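The shared workroom at Dillevari, table by table

I have a desk in the Dillevari building since January, and many people at home ask me how it looks there. So I made this page. It is a small gallery, with few words. I write about the tables and the things which stay on them, because I like such things more than I like walls and windows.

The building is in Pindelby, two streets behind the bus station. Our room has 16 desks and one long table for everybody. The rent for my desk is 72 a month, with heating and tea included, and the sugar you bring yourself.

The long table is my favorite place. The top is light wood, very smooth under the hand, and in the afternoon it is pleasant to work there even when your own desk is free. The house rule is simple: what you put on the long table in the morning, you take away in the evening. Trays may stay.

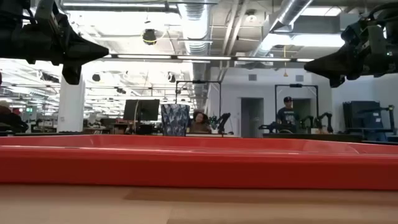

The trays should stay, yes, but please wipe them on Saturday, was the remark of one desk neighbor when I showed the first version of this page. The same person wished me to write that a tray is for work in progress and for nothing else. Cups go to the kitchen. I have promised to write it, and now it is written.

**The red tray.** It is long and it has a raised lip, so small screws do not run away to the floor. I chose the bright color myself from the Purkosow catalog - gray was also possible, but gray things get lost in our room.

**The blue container.** Triangles in dark blue and in lighter blue-white, and a little wider at the top. I find it the most beautiful object in the room. Two people have asked me where to buy one, and I still don't know the answer.

**The green plant.** A small one, in a pot. We water it on Saturday, the same day as the trays. If the soil feels damp with the finger, we wait one more week.

For the shelves I have not yet good pictures. They are from Blackburn, a secondhand office shop at the edge of the town, and they need new feet before they can stand straight. Our room fund has now 2,406 in it, so the feet will be no problem, and maybe 20 new hooks for the coats also.

I will add the kitchen when the painting is finished there.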